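Home Syllabus Notes Labs Office hours

Unit 6: Choosing a grasp on cloth
December. Notes by Vaughan Wihongi

Rigid parts let us get away with a lot. Fit a box, pick two parallel faces, close the fingers, lift. Cloth has no faces! Its shape changes the moment you touch it, so the planner has to work from what the camera sees right now and be ready to throw that plan away. I love this unit, because small changes in your code show up at once in what the arm does.

Our pipeline in Skaltach has a perception node that segments the cloth, a scorer that ranks grasp points, and a controller that runs the winner. Start with the scorer. It samples 700 points on the mask and gives each one a height, a local slope and a distance to the nearest wall of the container. High ridges score well. Points hugging the rim score badly, since a finger that clips plastic ends the attempt.

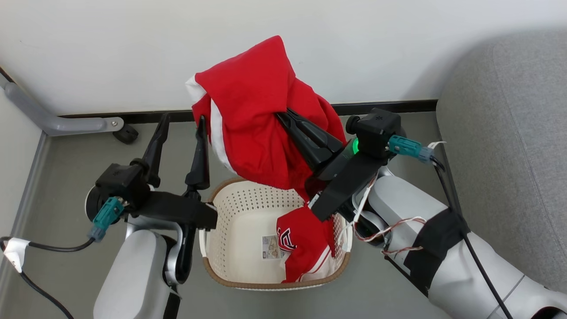
Why not plan the whole lift before the fingers close?
Most of what matters is hidden until the cloth leaves the pile. A short plan, a new look and another short plan will beat one long guess nearly every time.

So we replan. The controller asks for a fresh mask every 100 milliseconds during the approach, and if the target point has moved too far, the arm backs up and the scorer runs again. Watch the log while this happens (it's great fun to see a point you were sure about drop down the ranking).

The head view and the wrist view do different jobs. Use the head view to decide which garment, and the wrist view to decide where on it. Near the cloth, your own fingers take up a lot of the picture, so mask them out before segmenting. Flat paper tags also need their own class, or the scorer will happily treat one as fabric.

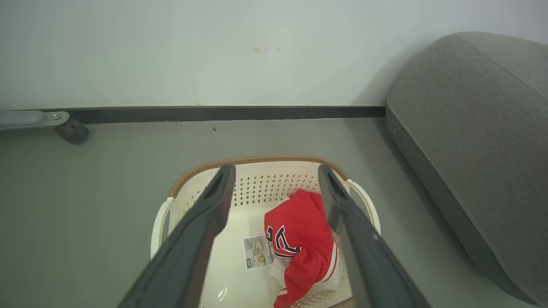
Fig. 2. Wrist view: fingers over the basket, red garment toward the right, paper tag to its left.

For lab, load log 1162 and plot the top score against time. Then double the rim penalty and plot it again. Bring both plots, and mark where the ranking changes. Cường Lò has the Awwad config files if yours won't load.

Related notes
Unit 5: Masks and depth edges
Unit 7: Two arms, one planner
Lab guide: Reading Skaltach logs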